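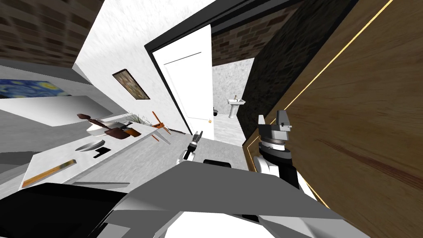 4. Running your first door trial in the simulator

By now you should have Rellar installed and the Flernora scene pack unzipped next to it. If you skipped section 3, go back and do it, please — I get a lot of mail about missing scene files and it's nearly always that.

The method we're testing is simple enough to say in a sentence. We train the policy on rooms where the head camera has been rolled by a random angle, then check whether it can still find the doorway and bring a gripper to the place we asked for. Mahnaz Zarei came up with the idea and wrote the first version of the code. I do the scenes and this guide, so blame me for typos.

4.1 Load the room

1. Start Rellar and pick "bathroom door" from the scene list. It's the one with the kitchen-style counter and the brick walls.
2. Wait for the lighting to settle. On my old laptop this takes 12 seconds.
3. Open the head camera view. You want to see both grippers before you go any further. If only one shows up, press Reset Arms and look again.

Note: the small things on the counter (bowl, ruler, toy-size chair and so on) are there as distractors. The policy never has to touch them, so leave them where they load. I once tidied them all away to get a cleaner view and my scores shot up, and then I had to throw out the whole batch!

4.2 Set the tilt

4. In the Camera tab, switch Roll from Fixed to Random.
5. Set the limit. The slider goes up to 90 degrees, but please don't start there. I use 70 for training and keep the rest of the range for testing.
6. Leave Pitch alone for now. We'll get to it in section 6.

Caution: Roll turns the camera only. If you change Base Roll by mistake (it sits right under it in the menu, sorry), you'll turn the whole robot and it will fall through the floor on the first step.

4.3 Run it

7. Choose the Bahrami policy for the tilt-trained version, or Arulari for the plain baseline. Use the same seed for both or you can't compare them.
8. Press Run and keep your hands off the mouse. Clicking in the view moves the camera and spoils the trial.
9. When the trial ends, save the log before you press Reset. Reset wipes it.

Do at least 2 full batches per policy before you believe anything. In my own runs the baseline did fine with the room upright and then got worse and worse as the roll went up, mostly reaching for a wall next to the door. The tilt-trained one held on much longer, though it still has trouble when a gripper hides part of the door frame. We're working on that, and if you have logs that show it, send them over along with the seed.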